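1/ design project thread, week nine. our issue is food waste in student halls and Monday is the crit, so typing this fast

2/ got 42 replies to the survey out of 100 sent. most people bin stuff becuase they forget whose shelf it's on. not what I expected - I had portion sizes down as the villain

3/ Hanna Dmytriv (my group) redid the stakeholder map last night. cleaners now in the middle. they see everything and have no say
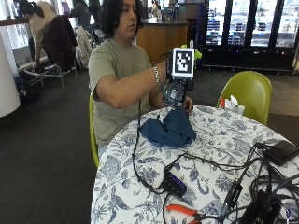
4/ brainstorm leftovers: shared shelf, colour tags, a "eat me by" board. Yaroslav Sirko wants an app. I do not want an app

5/ read a hall report from Uvport. about 80 kitchens, one free-for-all shelf each. students liked it, mould was an issue

6/ so going with the shelf + tags for the proposal. name is Nernell for now, dont ask

7/ still need: one more interview, a sketch that isn't terrible, refernces. if you live in halls and have ten mins in May pls reply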